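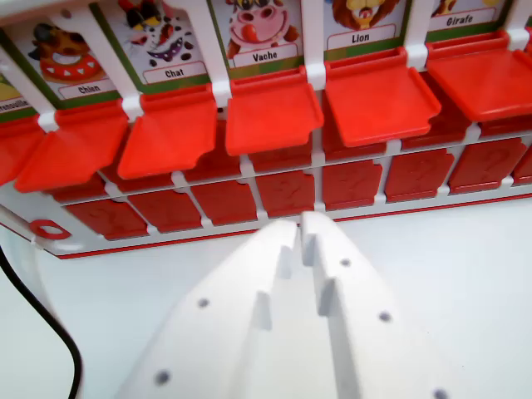 Why do supporters who have paid for a whole match leave before the end of it?

Most of them leave to get home sooner, and the score affects when they go more than whether they go.

Figure 2. Animal cards on a white board, with the labels "Chien" and "Chat".

4.2 Early leaving at Stivier and Dristthorpe

The previous section dealt with what supporters told us about early leaving, which was mainly that other people did it. We now turn to what they did. The exit records come from the two home grounds in the study, Stivier and Dristthorpe, and cover league matches only. Cup ties were dropped after we found that extra time made a mess of the coding, and that several stewards had stopped logging exits once they realized they would be missing their own bus.

In total we logged 3,409 departures before the final whistle. Of these, 1,904 were at Stivier, a ground with a single main road out and a parking lot that drains through one gate. The remainder were at Dristthorpe, where the rail station is close enough to the away end that the platform announcements can be heard during quiet spells. Readers who have watched Dristthorpe at home will know that the announcements can be heard quite well.

We count a departure as early if the supporter passed the outer turnstile before the referee ended the match. Passing the inner gate does not count, as this also captures people going for a pie. An earlier version of the coding did not make the distinction, and for a while we believed we had discovered a mass walkout just before halftime.

The pattern at both grounds is the same in outline. Few people leave before minute 80. After that the flow picks up sharply and keeps growing into stoppage time, when the word "early" begins to lose its meaning. Supporters treat the 80th minute as a kind of permission. In the interviews, people who would have been ashamed to leave a few minutes before it felt that leaving a few minutes after it called for no defense at all. One Stivier season-ticket holder described the earlier group as "tourists" and his own exit as "planning."

The score matters, though not in the way the forum literature would suggest. Threads on the Marti message board, the main source for Section 3, treat early leaving as a protest. Posters there speak of voting with their feet, of sending the board a message, and of seats emptying in disgust. The exit records give this account only modest support. Heavy defeats do bring departures forward, but comfortable wins bring them forward too, and by a similar margin. The matches that keep people in their seats longest are the close ones, including close ones that both sets of supporters later rated as dreadful. A supporter who leaves at three goals down and a supporter who leaves at three goals up have very different evenings, yet they reach the parking lot together and block the same gate.

We do not take this to mean that the Marti posters are lying. Several were present at the matches they wrote about, and some of them very likely did leave in disgust. It is also possible to be disgusted and to have a car parked on a verge. When we asked interviewees to recall the last time they had gone early, they tended to begin with the manager, move on to the left back, and mention the traffic only when asked which way they had driven home. The traffic then turned out to have featured in the decision since breakfast.

Weather had a smaller effect than expected. Both grounds have an uncovered corner, and we had looked forward to a natural comparison between wet supporters and dry ones. The wet ones stayed slightly longer. Our best guess is that anyone who buys a ticket for the uncovered corner at Dristthorpe has already settled certain questions in their own mind, but the corner is small and we would not build a theory on it. One of our reviewers has asked us not to build a theory on it twice.

Group size is a more useful predictor. People who came alone left latest. Pairs left earlier than single supporters, and families with young children left earliest of all, often in a long, visible negotiation along the row. In the larger groups, the decision seems to belong to whoever holds the car keys, whatever their standing in other matters. Interviewees were fluent on this point. A whole row at Stivier could name the person who had cost them a last-minute equalizer several seasons back, and he was still driving them.

This brings us to the missed goal, which every account of early leaving must sooner or later face. Every interviewee who admitted to leaving early had a story about one. In most versions the supporter hears the roar from outside the ground, stands still for a moment, and then keeps walking. We had supposed that such an experience would change later behavior. It did not, at least by the supporters' own report. The missed goal was told as a good story, often with some pride, and the teller went on leaving at the usual time. Those who had stayed to the end of the same match told the story of the goal itself, which was generally shorter.

Two limits should be noted. First, the turnstile logs do not identify individuals, so we cannot say whether early leaving is the work of a steady group or a habit that moves around the ground. The Flenda ticketing system, which both clubs adopted in June, records exits by card and should settle the matter, provided that it can be persuaded to record them at all. In its first trial it had half the main stand still inside at midnight. Second, neither club won very much during the study. It may be that supporters of a successful side leave at other times and for other reasons, and we would be glad to hear from anyone with access to one.

Section 4.3 takes up the related question of late arrival, where the excuses are better.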